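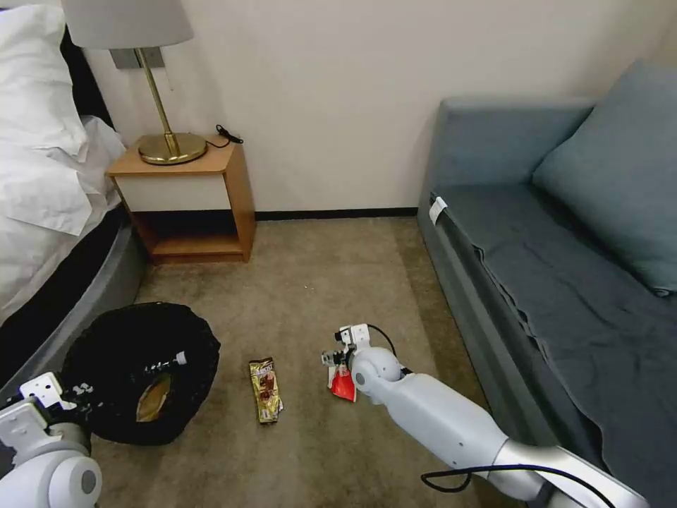 October 29, 2022 -- Bedroom reset, floor litter

Filed under: Workshop Notes / Room Turnover

Room: Killurton mock bedroom. Bed left, sofa right, nightstand on the back wall, carpet between. Procedure is the Hinia turnover sheet, litter section only. Bed making and surfaces are separate entries.

Purpose today was to fix the order of work for the floor. The July version had the bed done first, and the duvet kept coming down over whatever was lying next to the base. Litter then got missed until the vacuum found it. New order: floor, bed, sofa, nightstand, vacuum.

Litter set is mixed on purpose. Wrappers (candy bar, snack packs), a drink bottle with the cap on. Wrappers are the slow items. They lie flat on the pile and slide when pushed, so pinch from above at a raised corner or at the crimped end. Do not sweep them toward the bin. Sweeping puts crumbs into the carpet and adds vacuum time.

Two receptacles under comparison:

1. Black trash bag set directly on the floor. Takes anything, but the mouth closes when the bag is empty and it needs a second hand to hold it open. Fold the top edge outward one turn before starting. It also takes up floor space next to the bed, and small items can end up under it. Lift and check before tying.

2. Round wastebasket with a black liner. Mouth stays open, one hand is enough for wrappers. The liner has to be pulled down over the rim all the way round or it drops in with the first heavy item. The bottle goes in neck first.

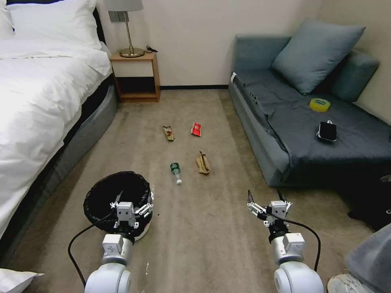

Prefer the wastebasket for rooms with light litter and keep the bag for heavy ones. Cutoff to be decided after the Igwe rooms are done.

Carpet: beige, slightly mottled. Poor contrast for tan and brown items, good for red and for anything with a green label. Clear plastic is easy to lose at a distance except for the cap. Suggest a second look from the sofa end, low angle, before calling the floor clear. Tiny light specks in the pile are vacuum work and do not count as litter for this section.

Sofa: the throw hangs over the front edge. Lift the hem and check behind it. Anything on the seat stays where it is during the floor pass. A phone or a roll of tape is not litter and goes on the found-items line of the sheet -- never in the bin, and never moved to the nightstand without a note.

Nightstand: open lower shelf, check by eye only. Lamp cord is lying on the top. Leave it for the surfaces section.

Liners: stock is the Vernine roll, 40 per roll. The sheet has one liner per room. Opening count on the shelf was 102, which includes loose ones from the old box. Reorder point stays at 40. The store room wants to buy by the case of 3000; too many for the shelf we have, hold off until the size is settled.

Changes to make on the sheet:
-- move floor litter ahead of bed
-- add "fold bag edge" and "liner over rim" as check boxes
-- add low-angle look before vacuum
-- split found items from litter, separate line

Open: whether a capped bottle with liquid in it gets emptied in the bathroom first. Current sheet says nothing. Until it does, empty it, recap, then bin.

Next entry: bed, same room, same sheet.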